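Billby Takes On the Hanger Pile

New "One Basket" closet campaign opens in March at the Tivberg store

TIVBERG - Home storage company Billby would like a word about your spare wire hangers. You have more of them than you have shirts. They came free with the dry cleaning, they moved in, and they have been quietly hooking onto one another at the back of the closet ever since.

In March the company launches One Basket, a closet cleanup campaign with a single rule: spare hangers live in one basket, and when the basket is full, some of the hangers leave the house. There is no app. There is no label maker. There will be a leaflet, but it fits on one side of the paper and most of that is a drawing of a closet.

"We tested fancier ideas," said Margarida Simões, who heads the storage range at Billby. "There was a rack with 3 levels. People hung a coat on it, and then the coat stayed there until spring. A basket is harder to misuse. You put the thing in, and now it's in the basket."
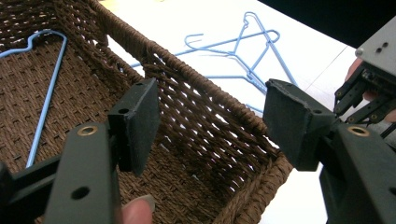

Light blue wire hangers and a dark brown woven basket. One is in, two are still on the table.

The campaign is built around open-weave baskets, mostly for the reason that you can see into them without getting up. Lidded boxes scored well with testers for looks and poorly for everything else. Several went back to Billby with hangers still inside, along with a scarf and, in one case, the warranty for a toaster.

Sorting sessions will run at the Tivberg store through the month, starting at 10 a.m. Visitors can bring their own tangles, which staff will help pull apart at a plain white table. The color matters more than it sounds. Early sessions used a patterned tablecloth, and a good part of each morning went to looking for hangers that were already in plain sight.

Simões has firm views on method. Start with the hanger on top. Hold it by the hook and lift straight up. Do not shake the pile, however much it deserves it. Bent hangers go in a separate stack, and nobody is to stand at the table straightening them "just in case."
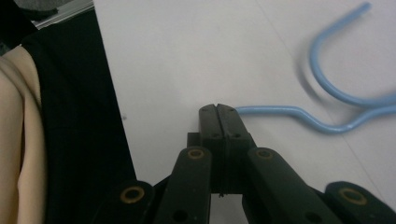 Light blue coated wire on the white sorting table.

Coated wire hangers get special mention in the leaflet. Billby suggests keeping a few for light shirts and parting with the rest, and it asks customers to check with their dry cleaner before throwing any out. The Pacheco laundry, 2 doors down from the store, has agreed to take back clean, unbent hangers during the campaign. It has asked that they not arrive as one large knot.

The first 400 households to sign up at the store will receive the leaflet and a cloth tag for their basket. The tag reads "Hangers." Billby considered a longer message and decided against it.

A second round, covering belts and bags, is planned with storage supplier Tikix. Simões declined to give a start date. "Belts are worse," she said. "They have buckles."

One Basket sessions are free and open to anyone with a closet. Baskets are sold separately. Sign-up is at the front desk of the Tivberg store during opening hours, and customers bringing more hangers than they can comfortably carry are asked to use the side entrance, where the door is wider.

Press contact: Margarida Simões, Storage Range, Billby, Tivberg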